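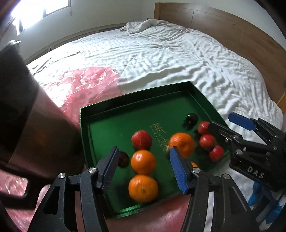

So what happens to the people on a packing floor once the machines come in?

Mostly they move. At Bondthorpe, where I spent a long morning on the visitors' day, the same crew that used to stand at one belt for a whole shift now rotates through four different jobs, and a couple of those jobs didn't exist two years ago.

I'd better back up. Bondthorpe packs fruit for hotels and gift boxes, and they'd opened the doors to anyone who signed up on the website (I signed up twice by accident and got two name badges). Our guide was Jolene Dunstan. She started there on the night shift, hand-packing apples, and now plans the lines, so she could answer just about anything we threw at her - and we threw a lot!

The first stop was the sorting hall. It's loud in there, louder than I expected, and they hand you foam earplugs at the door. The sorter came from Trurach and went in last March. It weighs every piece, turns it, and sends it down one of the lanes. Before that there were people on both sides of the belt doing it by eye. Jolene said her shoulders still remember it. They run 2000 trays on a good shift now, and the floor has 185 people on it, which she told us is a few more than before the sorter, mostly in quality checks and repairs.

Not everybody is thrilled, and I liked that they let us hear it. Brodie Lowther has been on the line a long time and he told our group the pace bothers him. With a person next to you, he said, you can ask for a minute. With the sorter you press the yellow button and then somebody comes over to find out why you pressed it. He also misses the talking, and with earplugs in I could see his point.

Mixed trays are the slow part. Apples on their own are easy, oranges on their own are easy, but put apples, oranges and plums on one tray and you've got different sizes and skins to deal with, and a plum bruises if you so much as look at it wrong. Ikhsan Setiawan runs that corner. He used to pack mixed trays all day, and now he spends half the shift teaching the packing cell how hard to squeeze, then doing the fussy ones himself when it gets them wrong. He got a raise for it. He also got a lot more paperwork, and he pulled a face when he said so.

Lunch was in the canteen, 210 seats and a very decent soup. I sat with Remo Widmer from the training room, who said the biggest fight was over the shift plan. People wanted to know a month ahead which station they'd be on, and for a while they were finding out the same morning. It's two weeks ahead now. He'd like it to be four.

On the way out they gave each of us a bag of plums. Mine made it as far as the parking lot. If you want to go, bring closed shoes and get there early - the first tour fills up fast, and the second one skips the repair shop.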